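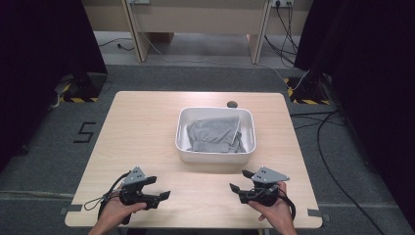

Laundry Corner, Brivden: Gray Things in a White Tub

Posted 21 November 2025

Welcome back to the laundry pages! I've been promising a new gallery since July, when I did the one on dish towels and got more mail than I've ever had about anything (who knew people had such strong feelings about thirds versus quarters?). This one is short, only two pictures, and it's all about soft gray fleece and the plastic tub it lives in between the dryer and the drawer. I've written more than I usually do under each one, so get yourself a coffee.

For anyone new, I'm the person who runs the clothes-care evenings in Brivden, and before that I spent 15 years doing the linens at a guesthouse in Pokcombe. I love folding. I know how that sounds. My brother-in-law Arlindo Trindade thinks the whole website is a cry for help, and he still texts me photos of his sock drawer every time he tidies it.

1. The tub on the table

I'm a tub-on-the-table person and I will not be moved on this. If the laundry is on the floor, you bend for every single piece, and by the end of a big load your back is telling you all about it. If it's on the bed, you lie down next to it. A plain table with nothing else to do that day is the best laundry equipment I know of, and rounded corners are a real plus when you're walking past with your arms full and can't see your own hips.

As for the tub itself, white, rectangular, a cutout at each short end to put your hands through. I like a rim that flares a little because you can run your palm along it without catching a sleeve. I have bought the fancy kind with the bamboo lid and the kind that folds flat (mine folded flat whenever it felt like it, usually on the stairs), and I keep coming back to plain smooth plastic. It wipes clean, it doesn't snag fleece, and a stray sock shows up against white right away. Try finding a black sock in a black hamper at night!

One garment to a tub is a luxury, I know. At home mine is heaped. But when I'm showing somebody how to fold a bulky piece for the first time, I give them exactly one, because a full load makes people hurry and then everything comes out as a sort of burrito. Start with the waistband. Whatever state the rest is in, find the waistband, get it flat, get both halves lined up, and the legs will more or less follow along after it.

Apostolos Kontogiannis wrote in after the last gallery to ask if I fold sweatpants or roll them. Fold, Apostolos, in a drawer. Roll in a suitcase. Rolled sweatpants in a drawer come undone the minute you pull out the pair next to them, and then you've got a leg hanging over the front and the drawer won't shut. He also wanted to know about hanging them. I've tried it with the clip hangers from Clelter and you get two little dents in the waist that take a whole day's wearing to go away, so no from me, but if you're short on drawers it's better than the chair.

2. Ribbing, close up
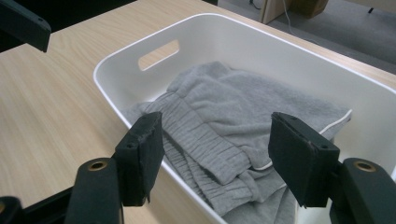

Cuffs are what I look at first on any fleece, new or secondhand. Ribbing that still pulls itself into tight little pleats when it's just lying there has plenty of life left. When it goes, it goes wavy, like the edge of a lasagna noodle, and no amount of washing will bring it back. I've replaced cuffs on a few pairs, and it's a nice evening's work if you've got the ribbing in the right weight, but I wouldn't do it on something I didn't love.

Heat is what does it in. I used to dry everything on high and then wonder why my cuffs were so sad! These days fleece gets low heat, and I take it out a little before I think it's done and let it finish on the rack. It keeps the fuzz softer too. If yours has gone bobbly, turn it inside out for the wash and keep it away from the towels, which shed on it something terrible.

Then there's the white piping. I have a weakness for a thin white trim on gray, it makes an ordinary pair of lounge pants look like somebody thought about it. It's also handy when you're folding, as you can follow the trim with a finger and know which way the seam is running, even when the whole thing is in a heap. Just be careful what you wash it with. I lost the trim on a favorite jacket to one new pair of jeans, and it has been the color of dishwater ever since.

For fleece with cuffs, my fold goes like this. Lay it flat, one leg on top of the other, and smooth from the waist down. Tuck the pointy part of the seat in so you have a long straight strip. Bring the cuffs up to just short of the waistband, then fold in half again. I leave that little gap at the top on purpose — cuffs and waistband stacked right on each other make a lump, and the pile starts leaning by the third pair. Don't press down hard on it, either. Fleece likes a bit of air.

If it has been sitting crumpled for a few days, give it one good shake by the waistband before you start. I do mine on the back step. Most of the creases drop out, and the rest go once you've got it on. I have never ironed a pair of sweatpants and I don't intend to begin.

A couple of bits before I go. The next clothes-care evening is at the Vasconcelos hall, starting at 7, and there are still spaces if you'd like one. Bring one bulky thing that you dread folding. Last time we had a fitted sheet, a dressing gown and a snowsuit, and the snowsuit won. Tea is free and cake is whatever turns up.

I'm planning the next gallery on sweaters, mostly how to stack the thick ones so you can get at the bottom one without wrecking the pile. If you've got a method for turtlenecks, please send it over, mine always end up with the neck flopping out of the front of the shelf.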